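Helle Tischplatte im Arbeitszimmer, Kabel schwarz oder hell ummanteln?

Forum > Wohnen und Einrichten > Arbeitsplatz

fichtenhopser
20/05/2024
Hallo zusammen, ich bin gerade völlig begeistert von meinem neuen Tisch und muss das irgendwo loswerden! Es ist der Urkora geworden, 120 cm breit, helles Holzdekor, 355 Euro bei Möbel Mathias in Stulleck. Vorher hatte ich jahrelang eine dunkelbraune Platte, auf der man jeden Krümel gesehen hat, und der ganze Raum wirkt plötzlich doppelt so groß. Jetzt kommt die Frage: Die Kabel, die über den Tisch müssen, will ich bündeln. Spiralband finde ich toll, das geht so schön schnell drum herum. Aber schwarz auf so einer hellen Platte? Oder lieber weiß, damit es verschwindet? Was habt ihr?

Lotrecht
Weiß. Schwarz sieht auf hell immer nach Baustelle aus. Und am besten gar nichts über die Platte führen, alles nach hinten und in eine Wanne unter dem Tisch.

Nudelholz_77
Da bin ich komplett anderer Meinung, Lotrecht! Weißes Spiralband hatte ich auch, nach einem Jahr war das gelblich und in den Rillen grau vom Staub. Kriegst du nie wieder sauber. Schwarz sieht nach fünf Jahren noch aus wie am ersten Tag. Ich nehme das von Clunatell mit 10 mm, das ist weich genug für eine enge Kurve und man kann jedes Kabel an beliebiger Stelle rausführen. Ich liebe das Zeug, bei mir ist inzwischen sogar die Stehlampe umwickelt.

Lotrecht
Meins ist nicht gelb geworden. Steht aber auch nicht am Fenster.

fichtenhopser
Am Fenster steht meiner leider schon, das wäre dann ein Punkt für schwarz. Die Wanne unter dem Tisch kommt noch, aber ein Bündel brauche ich oben, weil ich da ständig umstecke. Wie lang muss man das Band denn kaufen? Ungefähr so lang wie das Kabel, oder mehr?

Nudelholz_77
Die Länge auf der Packung ist meistens die zusammengeschobene. Wenn du es beim Wickeln etwas auseinanderziehst, reicht es weiter und bleibt beweglicher. Ganz eng gewickelt wird es steif wie ein Gartenschlauch, das willst du auf dem Tisch nicht haben.

kiesel_und_kreide
Oh, ein Urkora! Den habe ich auch und freue mich jeden Morgen drüber, das Dekor ist so herrlich ruhig. Kleiner Tipp: Zum Abwischen nur ein feuchtes Mikrofasertuch und immer mit der Maserung, dann gibt es keine Schlieren. Ich hatte im März mal Glasreiniger drauf, da war ich hinterher eine halbe Stunde am Nachpolieren. Und zum Thema Kabel: Stoffschlauch! Gibt es in Sandbeige, sieht auf der Platte wunderschön aus.

Lotrecht
Stoffschlauch musst du aber einmal komplett auffädeln. Bei jemandem, der ständig umsteckt, ist das Quatsch.

kiesel_und_kreide
Es gibt auch welchen mit Klett. Aber ja, ein Stück fummeliger ist er, das gebe ich zu.

tapetentraum
Lese hier schon länger mit (3.297 Beiträge in diesem Unterforum, ich habe bestimmt die Hälfte durch) und muss jetzt doch mal Partei ergreifen: Schwarz! Ein helles Bündel auf heller Platte sieht für mich immer aus, als hätte man es verstecken wollen und es hat nicht geklappt. Dann lieber richtig sichtbar, mit einem schönen Bogen drin. Zeig doch mal, wie die Maserung bei dir aussieht, fichtenhopser!

Lotrecht
Bogen. Über den Tisch. Na gut, jedem das Seine.

fichtenhopser
Ihr seid super, danke! Die Entscheidung ist gefallen, es bleibt bei Schwarz, und den Stoffschlauch mit Klett merke ich mir fürs Wohnzimmer. Bei der Platte bin ich sowieso nicht mehr objektiv, dieses blasse Beige passt einfach zu allem, auch zum grauen Teppichboden, vor dem ich ehrlich Angst hatte (dunkelbraun und grau, das war vorher ein Trauerspiel). Die Maserung ist ganz fein, da hat kiesel_und_kreide recht, das macht die Fläche richtig ruhig. Und tapetentraum bekommt ihren Bogen: Das schwarze Spiralkabel schwingt sich hinten herunter Richtung rechte Tischkante, und ich finde, auf dem hellen Grund sieht das klasse aus. Sogar das knallgrüne Ding dahinter darf bleiben, so ein Farbklecks tut dem vielen Beige gut. Lotrecht, du darfst jetzt schimpfen!
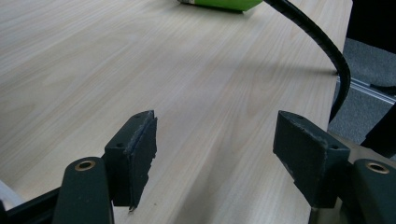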